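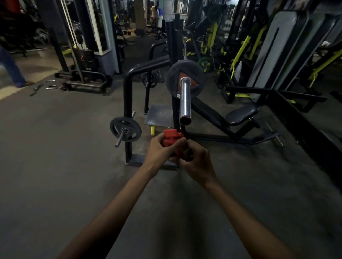

Auto da ocorrência n.º 2928

Stillora – Centro Desportivo
Sala de Força, piso inferior

Aos catorze minutos depois das sete da manhã, no mês de outubro, a signatária, Elaheh Shahbazi, responsável de turno, deu início ao presente auto, por ter verificado que faltava um dos dois fechos vermelhos afetos à barra do banco inclinado. O fecho em falta era o do lado esquerdo. O do lado direito encontrava-se no gancho próprio, com a patilha levantada, conforme o regulamento determina.

Procedeu-se à busca habitual. Foram vistos os suportes de discos, o chão por trás dos montantes, o caixote das cordas e a zona da máquina de cabos, onde os utentes pousam o que não sabem onde pousar. Encontrou-se uma toalha, que seguiu para a receção, e uma chave de cacifo sem número. O fecho não apareceu.

Interrogado a respeito, o funcionário da abertura, Bahman Shahbazi, declarou ter acendido as luzes às seis e meia e não ter reparado em nada. Para os devidos efeitos se consigna que o funcionário é irmão da signatária e que esta circunstância foi comunicada por escrito à direção aquando da admissão de ambos. Perguntado se contara os fechos, respondeu que contar fechos não consta das tarefas da abertura. Consultada a folha de tarefas, confirmou-se que não consta.

A falta repetiu-se no dia seguinte, com uma diferença que obrigou a reabrir o auto já dado por encerrado: o fecho desaparecido estava de novo no gancho quando a sala abriu e deixou de estar por volta das sete. Reapareceu depois do almoço. Tinha sido limpo. A signatária regista este pormenor porque os fechos da casa trazem habitualmente nas ranhuras um pó escuro, da borracha dos discos, que não sai com o pano da sala.

A direção, na pessoa da Dra. Jyoti Dubey, despachou no sentido de se apurar o sucedido sem alarme para os utentes. Recordou que o par de fechos fora adquirido à firma Grovach com o orçamento do ano anterior e que a firma não vende fechos avulsos. Recordou ainda que uma barra carregada sem fecho é motivo de suspensão do exercício, nos termos do artigo do regulamento que a própria Dra. Dubey redigiu.

Nestes termos, a signatária permaneceu na sala, durante a semana seguinte, entre as seis e meia e as oito, sentada junto ao balcão das fichas, com o pretexto de pôr em ordem o arquivo. O arquivo tem quase 1000 fichas e carecia efetivamente de ordem.

Entre as seis e meia e as oito frequentam a sala poucos utentes. Entre eles contam-se os senhores Blagoje Perić e Mojtaba Soltani, inscritos há muitos anos e titulares, segundo as fichas, do mesmo horário e do mesmo banco. Não existe no Stillora reserva de bancos. Em relação ao banco inclinado, contudo, formou-se o costume de ninguém o ocupar antes das sete e meia, costume que a direção nunca aprovou e que os serviços nunca contrariaram.

Apurou-se que o senhor Perić não comparecia desde o fim do verão. O senhor Soltani comparecia sozinho.

O senhor Soltani carregava a barra do seguinte modo. Colocava o disco do lado direito e apertava o fecho. Dava a volta ao banco pela frente, passando por cima da chapa dos pés sem a pisar, e colocava o disco do lado esquerdo. Tirava então do bolso do casaco o segundo fecho e ficava com ele nas mãos algum tempo. A signatária mediu esse tempo pelo relógio da parede, numa das manhãs, e não o inscreve aqui por lhe parecer que não era matéria do auto. Em seguida descarregava tudo, pela ordem inversa, arrumava os discos nos respetivos suportes e saía, levando o fecho esquerdo consigo.

Não chegou a deitar-se no banco em nenhuma das manhãs observadas.

Na última dessas manhãs, a signatária dirigiu-se ao utente e informou-o de que o material não pode sair das instalações. O senhor Soltani respondeu que tinha conhecimento. Convidado a prestar declarações, aceitou, e pediu que fossem tomadas na sala e de pé. Reproduzem-se na parte que interessa.

Declarou que treinava com o senhor Perić desde o tempo em que o edifício pertencia ainda aos armazéns Mahmoudi e a sala era uma cave com um banco e um aquecedor. Que desde essa altura cada um tinha o seu lado. Ele, declarante, fazia o direito; o senhor Perić fazia o esquerdo. Que isto nunca fora combinado. Que o senhor Perić era homem vagaroso, apertava o fecho, desapertava-o, empurrava o disco com a palma da mão e voltava a apertar, e que durante todos aqueles anos ele, declarante, lhe dissera que se despachasse.

Perguntado sobre o paradeiro atual do senhor Perić, declarou que estava internado na clínica Huvell, no terceiro piso, ala da reabilitação, em consequência de um acidente vascular. Que movia bem a perna. Que a mão esquerda não fechava.

Perguntado sobre a finalidade das saídas do fecho, declarou que a terapeuta dava ao senhor Perić uma bola de espuma, e que o senhor Perić atirava a bola para debaixo da cama. Que ele, declarante, levara o fecho no bolso por distração, na primeira manhã, e o pousara na mesa de cabeceira enquanto tirava o casaco. Que o senhor Perić estendera a mão esquerda para ele. Que não conseguira apertar a patilha, nem nesse dia nem nos outros, mas que não o atirara.

Perguntado sobre o motivo de carregar a barra sem a utilizar, o declarante disse que não desejava responder. Passado um momento, disse que experimentara apertar os dois lados e que o esquerdo lhe ficava mal. A signatária examinou o fecho e não lhe encontrou defeito. Ficou, todavia, registado o que o utente disse.

Perguntado sobre a limpeza, declarou que a enfermeira não admitia aquele pó nos lençóis.

Lidas as declarações, o senhor Soltani pediu uma retificação: onde se escrevera que dissera ao senhor Perić que se despachasse, solicitou que se acrescentasse «todas as manhãs». Foi acrescentado.

Concluída a instrução, foram os factos submetidos à direção, com a proposta de arquivamento. A Dra. Dubey devolveu o processo com duas observações à margem. A primeira, que o arquivamento não resolvia a falta do fecho entre as sete e o almoço, período em que outros utentes dele podiam precisar. A segunda, que o regulamento prevê, no capítulo dos empréstimos, a cedência temporária de pequeno material a utentes em recuperação, mediante requerimento, disposição que fora pensada para elásticos e que nunca se aplicara.

O requerimento foi preenchido pela signatária e assinado pelo senhor Soltani na qualidade de portador. No campo do peso, de preenchimento obrigatório, o funcionário Bahman Shahbazi pesou o fecho na balança da cozinha do pessoal e anotou 500 gramas, valor que a signatária considera arredondado. No campo do prazo escreveu-se «até à devolução». A direção deferiu e mandou adquirir à Grovach um par novo, ficando o fecho direito do par antigo guardado na gaveta do balcão, com etiqueta.

A assinatura do requerente devia ser do próprio beneficiário. O impresso foi por isso à clínica Huvell e voltou com um traço a esferográfica que ocupa a linha inteira e parte da linha seguinte, destinada aos serviços. O senhor Perić é canhoto. A receção perguntou se era necessário repetir o impresso em condições. A signatária informou que não.

Aditamento. Já com o auto encerrado, o senhor Soltani retomou o treino no banco inclinado. Utiliza o par novo. Faz o lado direito e pede a quem estiver na sala que lhe faça o esquerdo, tendo-se-lhe ouvido dizer a um utente mais novo que não havia pressa. Nas manhãs em que não está mais ninguém, pede ao funcionário da abertura.

Por indicação da direção, foi acrescentada à folha de tarefas da abertura uma linha, a 3, com o seguinte teor: «verificar os fechos do banco inclinado e, sendo solicitado, apertar o esquerdo». O funcionário tomou conhecimento e rubricou.

Elaheh Shahbazi
Responsável de turno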